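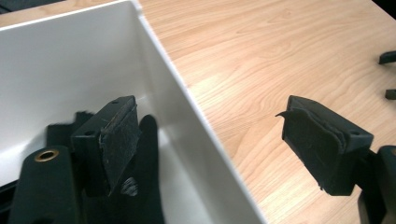 Descaling the Nesico 200 takes one cycle and must be carried out when the SCALE lamp stays lit. The unit drains through the rear hose, and the hose end needs a deep container set beside or below it. A white plastic bin with smooth walls is suitable, stood on a level tabletop. Do not use a shallow tray — the first discharge is fast.

1. Switch off and unplug the unit.
2. Remove the water tank and empty it.
3. Pour in one sachet of Grumport descaler and fill to the MAX line.
4. Refit the tank, plug in and hold DRAIN for 3 seconds.
5. When the lamp goes out, rinse the tank and run 9 short rinses.

**Caution:** Used descaler marks veneer and stone. Wipe up splashes at once.

**Note:** Units supplied before August have no DRAIN button. See section 9.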